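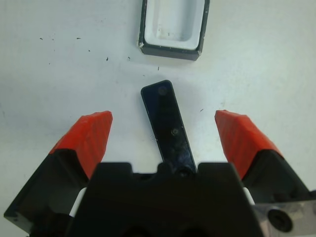 그림 4-1. 손목 카메라로 본 그리퍼. 두 손가락이 검은 막대 양쪽으로 벌어져 있다.

4.3 그리퍼 손가락 패드 점검 및 위치 확인

이 절은 Kuledton 양팔 작업 셀의 그리퍼를 정비한 뒤 다시 가동하기 전에 따르는 절차이다. 패드를 교체한 경우, 손목 카메라를 떼었다가 다시 단 경우, 누적 파지 횟수가 2139회를 넘은 경우에 실시한다. 팔 하나를 마친 다음 나머지 팔로 넘어간다.

주의: 손가락 사이에 손을 넣기 전에 반드시 구동 전원을 차단한다. 제어 전원만 켜진 상태에서도 손가락이 벌어질 수 있다.

1. 제어 화면에서 정비 모드를 선택하고 그리퍼를 완전히 연다.
2. 구동 전원을 차단하고 잠금 표찰을 건다.
3. 붉은색 패드의 표면을 살핀다. 결이 닳아 매끈해졌거나 끝이 갈라졌으면 좌우를 함께 교체한다.
4. 보풀 없는 천으로 패드를 닦는다. 알코올은 천에 묻혀 쓰고 패드에 직접 뿌리지 않는다.
5. 작업대 위의 부스러기를 치운다. 작은 조각이라도 패드에 끼면 파지 위치가 틀어진다.
6. 표찰을 떼고 구동 전원을 넣은 뒤 손목 카메라 영상을 켠다. 패드 두 개의 끝이 모두 보이고 높이가 같은지 확인한다.
7. 높이가 다르면 손가락 고정 볼트를 풀어 맞추고 다시 조인다. 이때도 2번과 같이 전원을 먼저 차단한다.

참고: 영상 밝기 값은 400에서 시작한다. 광택 있는 부품이 하얗게 날아가면 200까지 낮춘다.
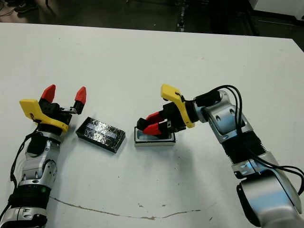 Vasiliauskas 자동화기술부 셀 정비팀
문서 개정: 2023년 7월 30일

4.4 양팔 동작 확인

손가락 점검이 끝나면 저속으로 양팔을 움직여 본다. 그림 4-2에서는 한쪽 그리퍼가 열려 있고, 오른팔 그리퍼는 얕은 흰색 트레이 안의 하늘색 물건에 닿아 있다.

1. 트레이와 시험용 물건을 작업대에 놓는다. 두 팔이 모두 닿는 자리여야 한다.
2. 속도를 저속으로 설정하고 시험 프로그램 609를 불러온다.
3. 팔을 하나씩 움직여 트레이 위에서 멈춘 뒤 천천히 내린다. 패드가 트레이 테두리에 닿으면 즉시 정지하고 높이를 다시 입력한다.
4. 팔 바깥쪽 케이블이 관절에 끼거나 당겨지지 않는지 본다. 팽팽해지는 구간이 있으면 고정 위치를 옮겨 여유를 준다.
5. 두 팔을 동시에 움직여 같은 동작을 되풀이한다.

주의: 동시 동작 중에는 작업대 위로 몸을 기울이지 않는다. 비상정지 버튼은 손이 닿는 곳에 둔다.

작업대의 긁힌 자국은 위치를 정비 기록지에 적는다. 같은 자리에 자국이 늘어나면 접근 높이가 너무 낮은 것이므로 4.2절의 높이 설정부터 다시 한다.

기록지는 Miroslava Romaniuk에게 제출한다. 교체용 패드는 Castel 부품 창구에 신청하며, 수령까지 약 2주가 걸린다.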